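Kitchen corner: washing up, wiping down, and where the trays live

Quick one this month, typing it between the bread and the school run. August was busy. Two suppers, the Stullo lunch, and then the Atinga lot wanted the kitchen on top of that, so things have been getting used hard and put away in a hurry. I include myself. Found a fork in the tea towel drawer and I know perfectly well it was me.

So a few words on the washing up. Not a telling off. Khôi Lại asked for it in writing after he'd answered the same three questions all evening with his arms in the sink.

Sponges first. We buy them by the bag from Kustico, in packs of 30, and they still vanish. Please use one till it's done. Done means the green side has gone bald or the thing smells, whichever comes sooner. Rinse, squeeze, stand it on its end by the taps. If you leave it flat in the bottom of the bowl it goes sour overnight and whoever's in at 7am gets the benefit.

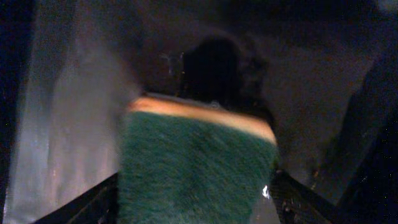

Also the cloths. Blue for tables, white for drying, and the old striped ones are for the floor only. I've seen a striped one on a plate. I'm saying no more. They all go home with me for a boil so just drop them in the bucket, don't fold them, I really don't need them folded.

Bowls. Tarmo Uibo reckons people skip the middle of a bowl and go round and round the rim, and having dried a fair few behind various people I think he's right. Get the sponge right down into the bottom. Green side for anything stuck on, porridge, rice, egg, then turn it over and go round again with the soft side. Go easy with the green one on the shiny bowls though, they're the nicest we've got and I'd like to still have them next year. Hot water. Hotter than you think. Gloves are under the sink, mediums and one enormous pair.

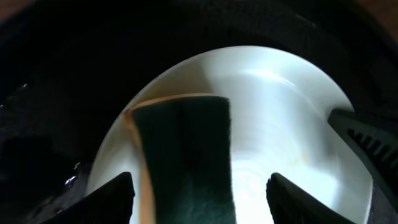
Green side in the white bowl.

Trays. The big round black one is everybody's favourite and it's been left wet more than once. It marks. Then the next person thinks it's dirty and washes it again, and leaves it wet, and off we go. Wipe it, dry it, stand it on it's edge behind the bread bin. The rectangular one goes flat on the shelf above. They don't stack with each other, stop trying.

And crumbs! On a wooden table they get down into the grain and you can't see them till you put your sleeve in them. Brush first, THEN the damp cloth. If you go in wet straight off you get paste. Lift the trays and do underneath too. Same goes for plates really, have a look before they go back on the pile, it's nearly always one little brown bit in the middle that got missed.
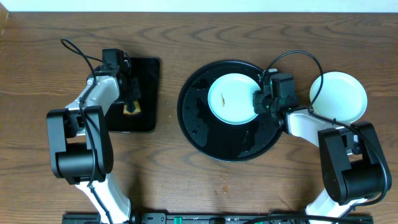
Plates, lids and the matching problem

We are down to a mixed set. Pale ones, white ones, the odd yellow one from the Sturnmont jumble. I don't mind mixed. What I do mind is finding lids in with the plates and plates in with the lids, because then someone lays the table for supper and there's soup on a lid. (This happened. It was fine. He ate it.)

So, left hand cupboard is plates. Right hand cupboard is lids, tubs, anything that goes on or under something else. If you can't tell which it is leave it out on the side and I'll sort it. Don't guess.

Rinse before you stack please, front and back. A stack of rinsed plates takes me ten minutes, a stack with tomato dried between every one takes the rest of the evening and I miss my bus.

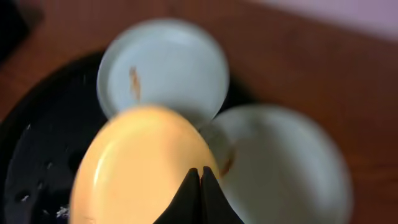 The yellow one, with the pale blue-grey ones behind.

Money and bits

Kitchen pot stands at £1573, up from £1399 at the start of summer, so thank you to everyone who put something in the tin at the Stullo lunch. We want 2000 before we order the new draining racks. The old racks have started to lean and Tarmo has propped them up with a jam jar, which is holding. Please don't move the jam jar.

Still wanted: washing up brushes with decent handles, tea towels (clean, holes ok), one more big mixing bowl if anybody is clearing out. No more mugs. We have so many mugs.

Khôi is doing the descale on the kettle and the urn next week so both will be out of action for a morning. There'll be a flask. Bring a biscuit if you're passing, and if you've got half an hour to spare after the next supper there is always drying up to do, we usualy finish by 9.30 and there's leftover pudding for whoever stays.

Lost property is in the box by the back door: one oven glove, a lemon squeezer, somebody's good scissors.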